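Scanning old comic pages at home - which resolution, and how to stop the back page showing through?

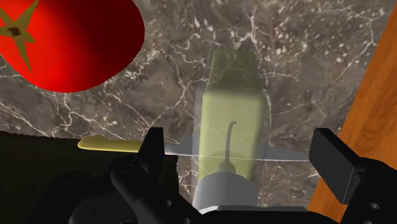

Tomato and yellow-handled knife on a marble worktop

Posted by Irnamar, Saturday

Hello to all. I have inherited a pile of British adventure weeklies, mostly from the late fifties and the sixties, and I would like to scan the serial I loved as a boy before the paper becomes worse. It ran for 178 pages, two in each issue, and I have nearly all of them. The paper is the cheap kind, brown at the edges, and the colour pages have text printed behind them. When I scan, I see this text like a grey shadow in the sky and on the faces.

I have tried at 300 dpi and the dots of the printing make a strange pattern, like a woven cloth. So I went up to 800 and the pattern went away, but each file is enormous and my computer is very slow with it. Is there a better number? And what can I do about the shadow? I do not want to remove the staples if it is possible to avoid it. My scanner is a normal flatbed, A4, and the pages are a little bigger than the glass, which is one more problem.

Huỳnh

I did the same work two winters ago with a different paper, so I can tell you what was good for me.

For the shadow, put a sheet of black card behind the page you are scanning. Most people leave the white lid, and the white sends the light back through the paper and you read the other side. With black card the whole page becomes a bit darker, but you can correct this later with the levels. Buy card that is really matt. Mine was shiny the first time and it gave me a pale stripe on every page.

For the resolution, I scan at 600 and save as TIFF, then I make a smaller copy for reading on the screen. The pattern you saw comes from the printing dots and the scanner disagreeing with each other. Some scanner programs have a "descreen" box. Please try it on one page only, because it can make the ink lines soft, and with an artist who does fine hatching you lose exactly what you want to keep.

The page bigger than the glass: scan the top, then slide the page and scan the bottom, with a good overlap in the middle - at least 3 cm. Keep one side of the page flat against the same edge of the glass both times, if not the two halves will not meet. Turn off all automatic colour before you start, otherwise the two halves have different yellows and the join is visible in every sky.

About the staples, I did not take them out. I opened each issue very slowly and put a heavy book on the lid. The centre pages were fine. With the others I lost a few millimetres near the fold, and I decided I can live with this.

Altthorpe

just get the reprint, much easier. there was a hardback, I think the colours were not so good and they cut the top of some pages to remove the old titles. don't remember who published it

Indham

I would not buy the reprint for the colours, I have seen it and the reds are almost orange. Huỳnh's advice on the card is correct. I add only two small things.

Do not make the paper white in your program. It is tempting, but the artist's paint was printed on cream paper and if you take away all the cream, the skin becomes pink and the shadows blue. I leave some of it. When I compare with an original board I once saw at a sale, the slightly yellow scan is much nearer.

Also, give the files a name with the issue number first and then the page, with zeros in front (007, not 7). I did not do this and my pages were in the wrong order for months.

Irnamar

Thank you, the black card makes a very big difference, I tried it tonight with a piece from an old folder. There is still a little shadow where the print behind is a solid black title, but the faces are clean. The joining of the two halves I have not managed yet. Does it matter which half goes on top?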